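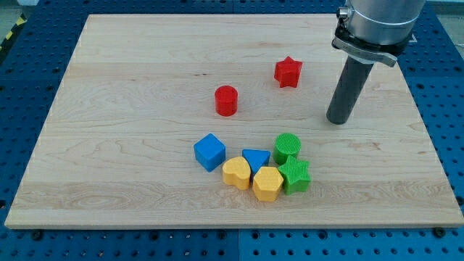

Vunen 도마 오일 사용 후기

집에서 쓰는 나무 도마가 두 개, 작업실에서 쓰는 판재가 몇 장 있어서 오일은 꾸준히 사는 편입니다. 그동안은 마트에서 파는 미네랄 오일을 썼고, 이번에 처음으로 Vunen에서 나온 오일과 왁스 세트를 써 봤습니다. 세트 가격은 배송비 빼고 42,000원이었습니다. 협찬은 아니고 직접 구입했습니다.

구성은 오일 한 병, 왁스 한 통, 면포 두 장입니다. 설명서는 접힌 종이 한 장인데 영어와 스페인어만 있습니다. 설명서 맨 아래에 제품 개발자로 Bonifacio Casado라는 이름이 적혀 있고, 스페인에서 가구 마감 일을 오래 한 사람이라고 소개되어 있습니다. 한글 설명은 판매 페이지에만 있으니 주문하기 전에 캡처해 두는 게 좋습니다. 저는 안 해 뒀다가 나중에 다시 찾아 들어갔습니다.

오일 용량은 296ml입니다. 중간 크기 도마 하나에 앞뒤로 두 번 바르는 데 병의 10분의 1도 안 들어갔습니다. 다만 처음 바르는 마른 도마는 훨씬 많이 먹습니다. 특히 마구리 쪽은 바르자마자 빨려 들어가서 네 번을 덧발랐습니다. 마구리를 대충 하면 나중에 거기부터 갈라지기 때문에 저는 항상 마구리를 먼저 하고 넓은 면을 나중에 합니다.

점도는 묽은 편입니다. 전에 쓰던 Lindlow 오일이 조금 걸쭉해서 겨울에는 병을 따뜻한 물에 담갔다가 썼는데, Vunen은 그럴 필요는 없어 보입니다. 아직 겨울을 나 보지 않아서 확실하지는 않습니다. 냄새는 거의 없습니다. 왁스 쪽에서는 밀랍 냄새가 약하게 나고 이틀 지나니 안 났습니다.

바르는 순서는 이렇게 했습니다. 도마를 세제로 씻고 하루 세워서 말립니다. 240방 사포로 결을 따라 가볍게 밀고, 물을 살짝 뿌려서 일어난 잔털을 말린 뒤 320방으로 한 번 더 밉니다. 가루는 젖은 천으로 닦지 말고 마른 솔로 털어 냅니다. 그다음 오일을 넉넉히 붓고 면포로 펴 바릅니다. 45분 두었다가 남은 오일을 닦고, 같은 과정을 한 번 더 합니다. 하룻밤 지난 다음 왁스를 얇게 올리고 마른 면포로 문지릅니다.

설명서에는 오일을 20분만 두라고 되어 있는데, 단풍나무처럼 조직이 촘촘한 나무는 흡수가 느려서 시간을 더 줬습니다. 표면에 오일이 고여 있는 부분이 없어질 때까지 기다린다고 생각하면 됩니다. 호두나무 도마에는 설명서대로 해도 충분했습니다.

색 변화는 나무에 따라 다릅니다. 밝은 나무는 아주 약간 노르스름해지고 결이 또렷해집니다. 호두나무는 눈에 띄게 진해집니다. 밝은 색을 그대로 두고 싶은 분은 안 보이는 쪽에 먼저 발라 보세요. 저희 집 도마는 원래 옹이 근처에 짙은 줄이 있었는데, 오일을 먹이고 나니 그 줄이 더 진해져서 저는 괜찮았지만 아내는 얼룩 같다고 했습니다.

물 튕김은 왁스까지 한 상태에서 좋습니다. 매일 설거지하면서 3주 정도는 물방울이 맺혔고, 그 뒤로는 칼질을 많이 하는 가운데부터 물이 스미기 시작했습니다. 판매 페이지에는 최대 두 달이라고 되어 있는데 매일 쓰는 도마로는 무리입니다. 빵만 써는 작은 도마는 두 달째인데 아직 괜찮습니다. 오일만 바르고 왁스를 생략하면 일주일 남짓 갑니다.

비교하느라 Bruvis 왁스도 같은 도마 뒷면에 발라 봤습니다. Bruvis가 더 단단하고 광이 나는데, 손으로 만지면 약간 끈적한 느낌이 며칠 갑니다. 물에는 Bruvis가 조금 더 오래 버텼습니다. 그래도 매번 손가락으로 한참 녹여서 발라야 해서 저는 Vunen을 더 자주 집게 됩니다. 광을 좋아하는 분이라면 반대로 느낄 수 있습니다.

아쉬운 점은 용기입니다. 오일 병 입구가 넓고 중간 마개가 없어서 기울이면 한꺼번에 쏟아집니다. 저는 첫날 작업대에 꽤 흘렸고, 지금은 소스 병에 옮겨서 씁니다. 왁스 통 뚜껑은 돌려 닫는 방식인데 나사산에 왁스가 끼면 잘 안 열립니다. 면포도 두 장 중 한 장에서 실밥이 계속 나와서 버리고 낡은 티셔츠를 잘라 썼습니다. 기름 묻은 천은 종류와 상관없이 뭉쳐 두지 말고 펼쳐서 말린 뒤 버리는 습관을 들이세요.

배송은 엿새 걸렸습니다. 병이 에어캡에 한 겹만 싸여 있었는데 새지는 않았습니다. 오일만 따로 사는 리필은 있지만 왁스 단품은 지금 품절입니다. 같은 판매처에서 Đào라는 나무 주걱을 4,000원에 끼워 팔길래 하나 샀는데, 마감이 거칠어서 사포질을 하고 이 오일을 발라 쓰고 있습니다. 주걱은 그 가격이면 적당합니다.

도마가 하나뿐인 집이면 세트까지는 필요 없고 마트 미네랄 오일로 자주 발라 주는 편이 쌉니다. 두세 개 이상 관리하고 왁스까지 같이 쓸 분에게는 살 만합니다. 저는 오일은 리필로 다시 살 생각이고, 왁스는 재입고 가격을 보고 정하려고 합니다.

별점: 5점 만점에 4점 (용기에서 1점 감점)
작성일: 8/18/18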